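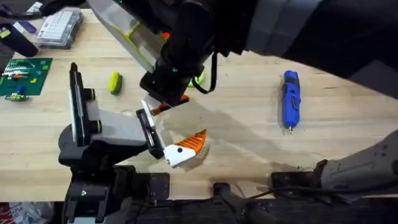

4. What the Open Day Showed

4.1 Setting and access

The third of our site visits was to the Hillent workshop in Wollby, during the public open day held there in February. Two of the authors attended as ordinary visitors for the morning and stayed on by arrangement for the afternoon session, which was meant for trade guests. We had told Hillent in advance that we were writing about demonstrations and that we would describe theirs. The firm agreed to this and asked only that we leave out prices. It didn't ask to see a draft.

We say this early because the earlier literature on robot demonstrations has a habit of treating the researcher's presence as neutral. At Wollby it clearly wasn't. Patricio Toledo, who ran the bench, greeted us by name and moved two people aside so that we could stand closer. Whatever we report below was seen from a good spot, in good light, by people the staff wanted to please. A visitor in the third row would have seen the backs of coats and a gray elbow going up and down.

The bench itself was a wooden table with an arm at either side of it. Toledo's talk came in four parts: an introduction, a run in which the arms were guided by an operator, a run described as autonomous, and questions. The talk lasted as long as the questions did, so the later groups, which asked more, got less of the robot. We sat through the whole cycle twice and through parts of it several more times.

4.2 What was claimed

The claims made at the bench were modest in wording and large in effect. Toledo never said that the arms could do general workshop tasks. He said they were "learning the kind of thing you do at a bench," and then gestured at the table, where there was plenty of bench to look at. A cordless rotary tool, a sponge and a scatter of plastic building bricks on a cutting mat do a good deal of talking for the person standing beside them. Every visitor we spoke to afterward had come away believing that the system worked with all of these. In the cycles we watched in full, the spoken script covered one kind of object, a flat printed ring, and the rest of the table was never mentioned.

We don't accuse anyone of staging. A working bench collects things, and Toledo's view, when we put this to him, was that clearing it would have been the staged version. That is a fair answer. It leaves the problem where it was, though. A visitor reads the whole table as the scope of the skill, and the presenter has no reason to correct the reading unless somebody asks. In our hearing one visitor did ask, a retired machinist, who wanted to know if the arm would pick up the rotary tool. She was told that this was "on the list."

The second claim was about quantity. A poster by the door stated that the ring task had been trained on 400 demonstrations. Olga Tejada, who leads the data side at Hillent, repeated the number to us and was open about what it left out: attempts that had been abandoned, attempts judged too slow, and an early batch recorded with different fingers. She didn't have a total for these and thought it would be hard to reconstruct. The number on the poster is therefore a count of what was kept. We would expect most visitors to take it as a count of what was done.

4.3 What could be seen

Much of the literature we reviewed in Section 2 assumes that a live demonstration gives its audience a kind of direct evidence which a video can't. We went to Wollby inclined to agree and came away less sure. The part of the task that matters, the closing of the fingers on the object, takes place in a few inches of space, at table height, with a large machine leaning over it. From the visitor side of the rope the upper arm hid the contact point for a good part of each attempt, and its shadow fell over a fair share of what was left. People watched the big joints, which move a long way and tell you almost nothing.

The workshop had a partial remedy. A screen on the wall showed the view from a small camera at the gripper, and this was where we did most of our own looking after the first cycle (Figure 6). The view is a good one for its purpose. It gives the fingers from close up and the tabletop beyond them, and it moves with the hand. It is also narrow, it shows the world from behind the machine, and it comes with no sense of scale. Several visitors took the ring on the screen to be much bigger than it was.

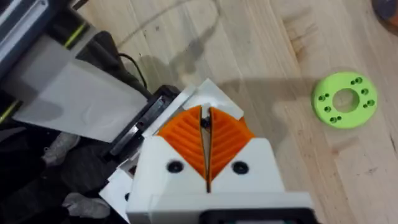 Figure 6. Wrist-level view of a gripper with ribbed orange fingers in a white housing. The green ring lies on the table to the right.

The fingers drew more interest than anything else. They are ribbed inside, on the fin-ray pattern, and the idea is that a finger of this sort bends around what it presses against and so forgives a badly aimed grasp. Brahim Saber, who looks after the hardware, explained this well and let visitors squeeze a spare one. We liked the squeezing. It was the only point in the day at which a visitor could test something without going through a member of staff. But a forgiving finger complicates the larger story. If the shape of the finger absorbs the error, a clean pickup says less about the control system than it appears to, and the talk gave the credit to the control system every time.

We asked Saber how the same policy would do with stiff fingers. He said they hadn't tried it lately and didn't see why they should, as they had no plans to sell stiff fingers. As engineering this is sensible. As an answer to what has been learned, and by what, it gets us nowhere.

4.4 Success, and who calls it

During the autonomous run the word "there" was doing the work of a measurement. Toledo would say it as the fingers closed, the group would relax, and the attempt would go down in everyone's memory as a success. On two occasions we noted the word being said before the ring had left the table. One of these ended with the ring being carried and set down. In the other the fingers slipped and Toledo said, pleasantly, that the arm was "having a think," reset it, and went again. The group laughed and the second attempt went fine.

We have no objection to a reset. Our objection is that the reset was never part of the tally, and this in a day whose leaflet gave a success rate. The leaflet was produced with Dosari, the firm that supplies the control software, and the rate came from Dosari's own trials under conditions the leaflet didn't give. Carmela Figueroa, who represented Dosari in the afternoon, told us that a trial in their protocol "starts when the operator is happy with the start." She saw nothing odd in that. Under such a rule a reset before the grasp costs nothing and a bad starting position can be declined. We don't know how often either happened. Neither, as far as we could learn, does Dosari.

Hillent collected comment cards at the door and gave us copies with the names removed. There were 149. We had hoped to use them to find out what visitors thought they had seen, but the card asked people how much they had enjoyed the day and whether they would recommend it, with a single line for remarks. The remarks are mostly about parking and the coffee. The ones that touch on the robots use verbs like "understands" and "knows," and a few ask when the machine will be available for home use. It would be easy to build an argument on these, and Iglesias does so with a similar set of cards. We think they are too thin. A person filling in a card on the way to the car will use whatever verb is nearest.

4.5 The operator in the room

One further point concerns the guided run, which came before the autonomous one in every cycle. Leandro Robles operated the arms from a seat at the side of the room. He was introduced, briefly, and he was good at it. Groups that arrived on time saw him and understood that a person was in charge of the first part. Groups that drifted in late, and in the afternoon this was most of them, found two arms already moving over a table and a man sitting nearby with his hands out of sight behind a monitor. Nobody told them otherwise until the switch, and when the switch came it was announced by a change in Toledo's tone and a line of small text on the wall screen.

Robles himself was bothered by this. He suggested a lamp, lit whenever a person has control, and said that he had raised it before an earlier event as well. We think a lamp is a good idea – cheap, visible from the back, and hard to talk over. It would do more for public understanding than the poster does.

The difference between the two runs was small to the eye. Autonomous motion was a little slower and paused more before contact. A visitor who had seen only one of the runs could not, in our judgment, have said which it was. Hillent regards this as a mark of progress and it may well be one. For our purposes it means that the live event, on its own, couldn't support the one distinction it was set up to show, and that visitors had to take the presenter's word for it. We return to this in Section 5, where the Wollby day is set beside the two visits at which no operator was present.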